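# The little green pot corner

I've been promising Evie Kettle a proper look at my potato set-up ever since she came round for supper in June and went home asking what on earth I'd done to them. So, Evie, consider this your gallery! It's a very small corner of a very small kitchen (we rent the upstairs half of a house in Illidlow, and the landlord was not generous with worktops), but it gets used more than any other bit of the flat. One electric pot, one pale blue dish, a potato or two and a bare wall I keep meaning to put a shelf on. 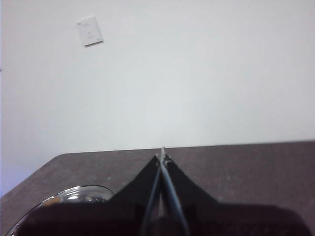 Plain wall, speckled grey-brown top, and the shiny metal bowl down in the corner. My prep bowl goes everywhere with me.

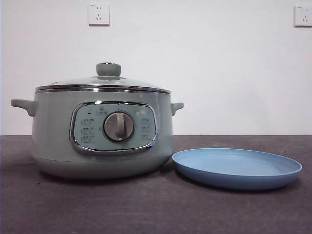
The green cooker with its glass lid on, and the blue dish next door. I do love that big silver dial - one thing to turn.

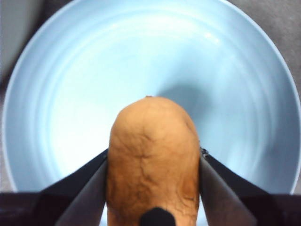
A potato over the blue dish. Look at all those fine cracks in the skin! I like them rough like this.

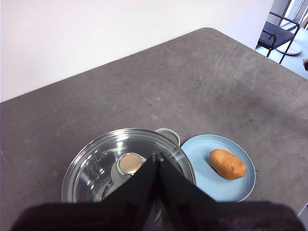
The lid again, with the little steam vent next to the knob, and a bit of the blue peeping in at the side.

**Do you have to peel potatoes before they go in a pot like this?**

I never do. A good scrub under the tap is plenty, and the skin holds everything together while they cook, so you don't end up with a cloudy pan of mush. If you want them bare, wait till they're cool enough to hold and the skin rubs off with your thumbs.

Right, how I do them. I pick ones the same size, as far as the bag allows, and cover them with cold water and a good pinch of salt. Lid on, dial round, and then I leave them alone. I start poking at 16 minutes with a thin knife, though big ones can want 8 more on top of that. Drain them straight away and put the lid back on for a bit with the heat off - they dry out in their own steam and go lovely and fluffy.

After that it depends who's eating. Lilian Okoth, who has the flat below, gave me her way with them, which is to break them up roughly with a fork and stir in fried onions and far more black pepper than you'd think. Macarena does hers cold the next day with olive oil and paprika (she says mine need more oil, and she's said it every time). I'm a butter and chives person myself and I won't be moved!

A few other bits, as people have asked. The glass lid gets washed by hand with hot water and a drop of washing-up liquid, and I go round under the metal rim with an old toothbrush or it gets starchy. The steam vent gets the same treatment. I keep the pot out all the time now. It used to live in the cupboard over the fridge and I used it maybe once a month, and I was forever dragging a chair across to get it down.

The shelf is still on the list. I'd like one narrow one for salt, oil and the pepper mill, and Oduor has offered to lend me his drill if I can work out where the wires run first. Evie, come and hold the spirit level and I'll feed you again.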